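Teaching an arm to tidy up: project report

Right, so this is the write-up for my build project, the one I've been boring everybody in the shared workshop with for most of the year. I've tried to keep to the headings we were given, but a few bits have ended up wherever they fitted best.

What I set out to do

The plan was a small arm, built at home and in the Lasham workshop, that could pick up household objects from wherever they'd been left and put them back on a shelf. I didn't want a big industrial thing bolted to a factory floor. I wanted something I could clamp to the end of my kitchen worktop and trust near a mug. I called it Lelance, mostly because the folder needed a name and that was what I typed.

Originally I was also going to do voice control (ambitious!) and that got dropped in the second week, which was the right decision and I don't miss it.

The build

The arm has six joints plus a gripper with two fingers. The links are printed, the joints are hobby servos from a kit by Baudry, and the base is a disc of birch ply I cut on the workshop bandsaw, badly, and then cut again. The second disc is the one I kept. Total spend came to 312 pounds, and a good chunk of that was servos I cooked by letting them stall against the table.

The shoulder joint gave me the most grief. It carries everything beyond it, so any wobble there turns into a huge wobble at the fingers – I measured 7 mm of droop at full reach with nothing in the gripper at all. I tried a stiffer bracket, then a spring, then both together. Both together was best, and brought it down to something I could live with, though you can still see it sag a bit if you leave it stretched out while you make a cup of tea.

Wiring was next. I ran the cables down the outside of the links with little printed clips, and they snagged on everything. If I built another one I'd leave a channel inside the links from the start. I did think about going back and doing it, but by then it was August and I'd have had to reprint nearly the whole arm.

The gripper

I went through four versions of the fingers. The first pair were flat and hard and shot things across the room. The second had rubber bands round them, which helped a lot, and looked awful. The third had proper silicone pads and were far too thick to get into gaps. The fourth are thin with a strip of the same silicone glued on, and they've been on ever since.

Both fingers close together on one servo through a pair of gears, so the object ends up centred whether it likes it or not. For light things that's handy, as the arm can be slightly off and the fingers will nudge the object into line. For heavy things it's a pain, because the object stays put and the arm gets shoved sideways instead.

Practising on the computer first

After the stalled servos I decided I couldn't afford to keep learning on the real thing, so I moved the practice runs into a simulator. Setting it up was slow going. I started with the room and objects from a ready-made kitchen pack called Lotberg and swapped in a stock model of a much nicer arm than mine, just to get the picking routine working before worrying about my own wonky geometry. That felt like cheating at first, but it meant that when a pick failed I knew it was my code and not my printing.

The routine itself is simple enough. The arm moves to a point a little way off from the object, turns the wrist so the fingers line up, creeps in, closes, waits half a second and lifts. Most of my time went on the creeping in. Too fast and the object gets knocked over, too slow and a full set of runs takes all evening.

Tall objects were the ones I got stuck on. With a low, wide thing you can come straight down and grab it almost anywhere, but a tall one has a lot of sides to bump into on the way, and only a few places where the fingers will go round it.
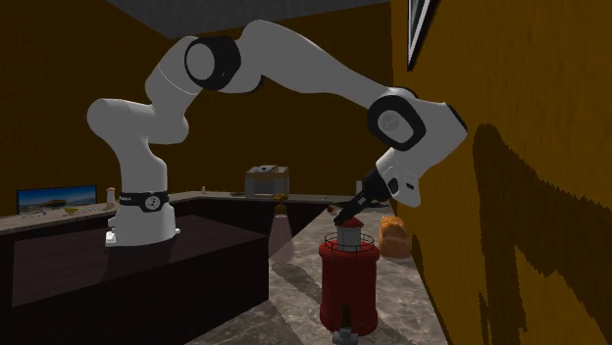

I'd been telling the arm to aim for the middle of whatever it was picking up, which is fine for a tin and hopeless for anything that's fat in the middle and narrow at the top. So I added a step that checks the width at several heights and goes for the first one the fingers can close on, starting from the top and working down. It's about a dozen lines and it made more difference than anything else I wrote.

I did 110 runs with the old version and the same number with the new one, with the objects shuffled about between runs. Failed picks went from 37 down to almost none, and the ones that were left were mostly the arm running out of reach.

Back to the real arm

Moving it all across took one very long Thursday in the workshop. The first few goes were dreadful, because in the simulator the shoulder doesn't sag. I ended up adding a small correction that grows the further out the arm reaches, and tuned it by hand with a ruler taped to the bench. It isn't elegant but it got the fingers to the right height often enough to put a row of spice jars back on a shelf, with me hovering over the off switch.

It still can't see. All the positions are typed in, so if you shift a jar after I've measured it, the arm will grab thin air quite confidently. A camera on the wrist is next on my list, along with the cable channels, and some quieter servos if I can find them second-hand.

The print files and the code are in the Lelance folder on the workshop drive. Use the second set of shoulder brackets, as the first set cracks along the screw holes.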